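Assunto: Re: [sutura-rob] boas práticas de registo, versão 3, secção do fio
De: Malcolm Sugden
Para: lista sutura-rob

Olá a todos,

Respondo por baixo do texto do Atif, que senão perco-me.

Atif Rana escreveu:
> Li a versão 3 de ponta a ponta e continuo com dúvidas na secção do fio.
> Diz que as pontas devem ser cortadas "curtas", mas não dá medida
> nenhuma. Em Clusstead cada operador corta à sua maneira e depois
> quem anota não sabe se marca o nó como terminado ou em curso.
> Outra coisa: o que fazemos com os pontos antigos que ficam no campo?
> Contam para o episódio ou não? E os restos de fio soltos?
> Se não fecharmos isto em abril, vamos ter de reanotar os 280
> episódios todos, e eu não me ofereço.

Tens razão quanto ao "curtas", fui eu que escrevi e na altura pareceu-me óbvio (não era!). Proponho separar as duas coisas: o comprimento fica ao critério do cirurgião que supervisiona, e a anotação passa a depender só do nó. Nó apertado e fio já cortado, ponto terminado. Se o fio ainda vai até um dos instrumentos, ponto em curso, mesmo que o nó pareça bonito. Com esta regra revi 72 episódios numa tarde e só hesitei em dois ou três, o que para mim já é um luxo.

Sobre os pontos antigos: não contam, mas têm de ser anotados à parte. Eu usaria a cor do fio como primeira pista, preto para a ferida já fechada e azul para a que se está a trabalhar, e deixaria isso escrito logo na ficha de abertura. Não pode é ser a única pista, porque o pessoal da Bautista usa azul para tudo e aí a regra vai por água abaixo.
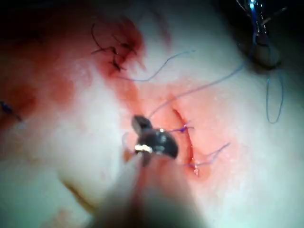
Quanto aos restos soltos, sou mais chato. A versão 3 diz "retirar sempre que possível", e "sempre que possível" numa norma quer dizer nunca. Prefiro assim: antes de começar um ponto novo, o operador olha para o campo e decide se algum fio solto pode ser apanhado pelas pinças por engano. Se pode, tira-se. Se não pode, fica, e quem anota marca "fio livre". O mesmo vale para as laçadas, que enganam muito o modelo de seguimento da Tesska quando caem perto da incisão.

Falta a questão do sangue, que o Atif não levantou mas que me anda a moer. Temos gente a excluir episódios só porque há manchas à volta da ferida, e assim ficamos com um conjunto de dados todo limpinho que não se parece com trabalho nenhum. Eu proibia a exclusão por esse motivo, ponto final. Exclui-se quando não se consegue distinguir o bordo da incisão.

Ah, e o guia da Clirkier manda limpar a ótica de 860 em 860 segundos, o que cai quase sempre a meio de um nó. Sugiro trocar por "entre pontos" e esquecer o relógio.

Se ninguém se opuser passo isto para a versão 4 e mando o texto com as alterações marcadas. Atif, vês tu a parte da ficha de abertura?

Abraço,
Malcolm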